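Learning tango songs by ear when you don't speak Spanish

Posted in Singing & Voice, June 10, 2025
mekus_alto

Hi all, hoping somebody has been down this road. I joined a small tango group in Plikbridge in March (guitar, bandoneon, a bass player who shows up when he feels like it, and me singing). I've sung in choirs for years so reading music is fine, but I don't speak any Spanish and we have eight songs to get ready for a dance night at the Goel Hall.

My problem is that the old recordings I'm learning from are so scratchy that I can't make out half the words. I have printed lyrics for most of them, but what the singer does and what's on my sheet don't match. He'll drop an ending, or squash two words together, or come in way later than I expect. When I copy him I sound like I'm mumbling, and when I sing it off the page I sound like I'm reading a phone book.

Also, the singer only comes in halfway through on a lot of these and sings one chorus. Do I do that too, or do I sing the whole song? The guitarist says one thing and the bandoneon player says the other and I'm stuck between them.

goel_street_low

Oh boy, I did exactly this with a choir background and no Spanish, so I feel for you! What saved me was leaving the tune alone for a while. I took one song and just spoke it, very slowly, tapping my foot, until my mouth stopped tripping. It took me longer than I'd like to admit. Then I spoke it along with the record, and suddenly I could hear where he was running the words together. In Spanish, when one word ends in a vowel and the next one starts with a vowel, they usually get sung on one note. So your sheet isn't wrong, it's just that two syllables on paper are one syllable in the air. Go through with a pencil and draw a little curve between them.

About coming in late: that's him playing with the phrase. He stretches one bit and hurries the next and meets the band at the end of the line. I'd learn it straight first, dead on the beat, and only start pulling it around once you could sing it in your sleep. If you copy his timing before you know where the beat is, you'll get lost the first time the bass player does something odd (and it sounds like yours will).

For the one chorus thing, ask who the night is for. If people are dancing, the band is the main thing and the singer comes in for the chorus and sits back down. If people are sitting and listening, sing the verses too. I've done both in the same evening and it was fine.

One more thing, please find out what the words mean. Even a rough translation. I sang a very sad one with a big grin for most of a year.

plikbridge_pat_amp

just use the slow down thing on your phone, most music players have it. I set it to the slowest one and loop the same line

helora_nights

Agree with nearly all of the long answer above, but I'd go easy on the slowing down. It's good for catching words and terrible for learning the vibrato, because at half speed it turns into a big wobble and you end up copying the wobble. Ask me how I know.

I'd get hold of a different recording of the same song too, a later one with a cleaner sound, and use that for the words only. Then go back to your scratchy one for the style. Check that the lyrics are the same in both though, some of these were changed over the years and there can be more than one version floating around. Our group, Helora, once got through a whole rehearsal before we figured out the two of us singing had learned different second verses.

And if there's a Spanish speaker anywhere in your life, sing to them once before the dance. Mine fixed five words in as many minutes and I'd been practicing them wrong for weeks.

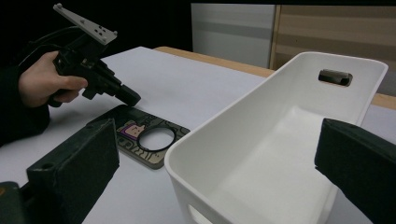
More in Singing & Voice

How do I keep my voice going through a long rehearsal?
Is it okay to move a tango down a key for a low alto?
Where to stand when there's only one microphone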